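From the Whitcombe Test Kitchen

Cornbread, and what we changed

The skillet cornbread recipe we ran in July brought in more mail than anything else this summer. Most of it was friendly. A good part of it said the middle was still wet when the edges were done, so we went back and baked it again, 17 pans in all.

The batter was fine. The trouble was the pan size. We had written "a large skillet," and readers used whatever they had. In a 10-inch skillet the batter sits deep and the center needs longer than the recipe gave it. In a 12-inch skillet it bakes through in the time we printed. The corrected recipe now names the 12-inch pan and gives a second time for the smaller one.

We also cut the sugar to 2 tablespoons. Readers in the Ernel area wrote to say there should be none at all, and you can leave it out without changing anything else. The crust will come out paler.
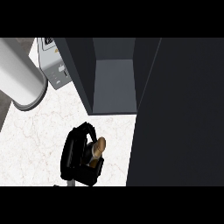
Marble-look surface and dark units, computer rendering.

Buttermilk came up often too. If you don't keep it in the house, stir a tablespoon of lemon juice into a cup of whole milk and let it stand while the oven heats. Plain yogurt thinned with milk works as well, and gives a slightly tighter crumb. We tried powdered buttermilk and liked it less — the bread was dry by the next morning.

For the cornmeal, use medium grind. We tested with the stone-ground yellow from Sorura and with a store brand, and the two loaves rose the same. Fine cornmeal makes something closer to cake. Coarse cornmeal should soak in the buttermilk for an hour before you add the eggs.

Heat the skillet in the oven with the butter in it, and take it out when the butter stops foaming. Pour the batter in right away. It should sizzle at the edges. Let the bread stand 10 minutes in the pan before cutting.

Leftovers keep two days wrapped at room temperature, or a month in the freezer. Split and toast them cut side down in a dry pan.

The corrected recipe card will be in the rack at the Cetevgate store from Mon 10 August. Next issue: green tomatoes, fried and pickled.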